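Cable Storage: A Revised Approach
Posted 11/23/22

Since October, the home office in the Clenberg apartment has been under gradual reorganization. The paper files were completed first. Attention has now passed to the cables, a category that had been deferred on 3 previous occasions.

The collection dates in part from 2000, when a first desktop computer was purchased, and very little had been discarded in the intervening years. Each cable was taken out, matched to a device where possible, and either kept or set aside for recycling. Haris Jurić kindly reviewed the doubtful cases by telephone and was firm in most of them. 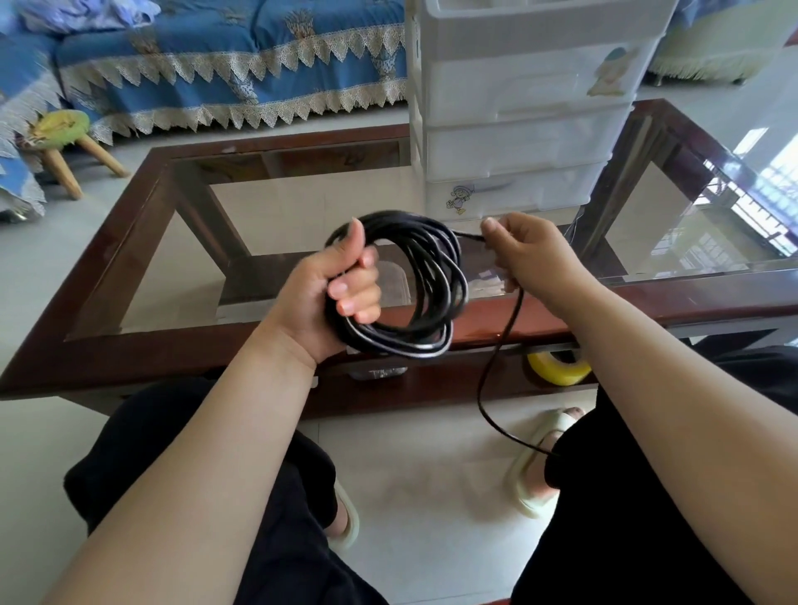
Long cables are now wound by hand into loops of even size. Winding tightly around the elbow, the method used in this household for many years, has been discontinued. It left a twist in the cable that returned every time it was laid out. Any coil that resists is opened and begun again from the free end.

Finished coils are secured with a strip of cloth and labeled at the plug. Tape is not applied directly to the cable, as the residue proved difficult to remove from two older extension cords.

Youssra Lahlou has asked whether the same system would suit the holiday lights. That matter remains under consideration. The lights are presently in a box at the Prollwood address and will be collected next month, together with the spare lamp.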